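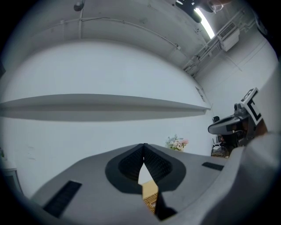 Opening. Most of what I know about boxes I learned by getting them wrong, so this talk is mainly about mistakes we made at Wesis and what we changed. Say who I am: Wumpini Aidoo, packing and dispatch, Haston warehouse. When I say "box" most people think of a color and a surface before they think of a size, and the little tan piece in the middle of the slide has both: plain light brown, with a rough surface that looks gridded or ridged. Leave the slide up while people sit down. Ask who packs parcels themselves and who manages people who pack. If it is mostly managers, go slower on the bench section and skip the tape.

Talk given at Prenby, 1 February 2023. Thirty minutes plus questions. Water on the lectern, not on the laptop table.

What we ship

Kitchen and table goods. Mugs, bowls, storage jars, a few lamps. Over 3,000 parcels in a normal month, more before the holidays. Almost all of it goes to homes and gets left on a step or in a lobby. Very little goes on pallets. Mention this early, as someone always asks about pallets and I don't have much to say.

We buy our boxes from Luangrath. They come flat, in bundles, and we fold them at the bench. We used to have nine sizes. Come back to this.

How corrugated board works

Keep this short. Two flat sheets with a wavy sheet glued between them. The waves are called flutes. Board is strong along the flutes and weak across them. Pass the samples around now: one strip cut with the flutes, one cut across. Ask the front row to bend both. They will feel it right away.

Points to make:
In most shipping boxes the flutes run up and down in the walls, so the walls carry the stacking weight.
The corners do most of the work. A box with one crushed corner has lost a lot more strength than it looks like from the front.
Damp board is soft board. We had a season of collapsed boxes that we blamed on the carrier. The bundles were stored next to a loading door that stayed open all morning. We moved the bundles to the inside wall.
A second-hand box can be fine for light goods. Check the score lines, the creases where the flaps fold. If the paper is cracked there, don't reuse it.

Do not get into flute letters unless asked. If asked: B is thinner and prints well, C is the common one, and the supplier will send samples of both.

The box size problem

This is the main part. Spend ten minutes here.

We pulled records for 1,689 parcels and compared the size of the goods with the size of the box used. In 521 of them the box was at least one size bigger than it needed to be. For 515 of those, the right box was already on our shelves. So we had the boxes. We were reaching for the wrong ones.

Pause here. People usually want to write that down.

Reasons, from standing at the benches and watching:
The medium boxes were at hand height and the small ones were down by the floor.
A bigger box is faster to load. You drop the item in and fill.
Packers were told off for breakages and never for wasted paper.
The size names made no sense. We had an M2 that was smaller than an M. New people took the M because it sounded normal.

The third one was my fault. I wrote the breakage sheet and put it on the wall. Anyone reading it would do what the packers did and pick a big box with lots of fill.

It did not help with breakages either. A mug in a box that is too big moves. The paper packs down during the trip and there is a gap by the end, and then the mug has room to pick up speed before it hits the wall. Do the demonstration: same mug, same paper, two boxes. Shake each one next to the microphone. Practice this beforehand. At home the small box made no sound and the big one knocked after a few shakes. Use the blue mug, it has a chip already.

What we changed

Shelf order. The four sizes used most are between waist and shoulder. Large boxes went to the bottom, flat, and you have to bend to get one.

Fewer sizes. Down from nine to six. We dropped M2, the long flat one we bought for a tray we no longer sell, and one that differed from its neighbor by the width of a thumb. Luangrath had no problem with this. The bundles got cheaper per box as we were ordering more of each.

Names. Boxes now go by number, one to six, smallest to largest. The number is printed on the bottom flap and on the shelf edge.

The pick slip. The slip now suggests a box number. It is a suggestion. Packers can go up or down one without asking, and they mark which they used. When the same item keeps getting marked up, we fix the suggestion. The storage jars with the clip lids were wrong for weeks before we got this right. The system had the jar height without the clip.

The wall sheet. Took it down. There is now a short list of items that have come back broken, with how each was packed and what to do instead. No names on it.

Things that didn't work

Be plain about these.

Molded pulp trays for the bowls. Good protection, but they took up an entire bay and we have three bowl shapes, each needing its own tray. Might suit someone with one product.

Paper tape with water. Sticks very well to board, looks tidy, recycles with the box. The dispensers kept drying out over lunch, and then the first few parcels of the afternoon were badly sealed. We went back to plastic tape on two benches and kept paper on the other two. Still undecided. If anyone in the room has run paper tape for more than a year I would like to talk to them in the break.

Shredding our own waste board for fill. Dusty. Customers complained about bits in their mugs. Stopped.

Drop testing in the warehouse

Cheap and worth doing. Pack the item as normal, drop it from waist height onto concrete: once on the bottom, once on a long edge, once on a corner. Open it and look. Write down what moved, even if nothing broke. We do this for every new product before it goes on sale, and again if the supplier changes the inner carton. Carriers and standards bodies have proper test methods and big customers may ask for them. Ours is a rough check for our own use.

Wear shoes. Sweep up after.

If time is short, cut the drop testing and go straight to questions. Keep the mug.

Likely questions

Cost savings? Give the direction only. Less fill, lower postage on parcels that fell under a size band. I don't have clearance to show the amounts.

Did packing get slower? Yes for the first two weeks or so. After that no difference we could see.

Box-making machines that cut to size? We looked at one. Too big for the Haston building and more output than we need.

What about padded mailers? For textiles, yes. For anything that breaks, no.

Can people visit? Yes, mornings in February are quiet. Ask them to email first, and to tell us how many are coming so there are enough vests.

Collect the board samples before leaving. Last time two didn't come back. Blue mug goes in the side pocket, wrapped.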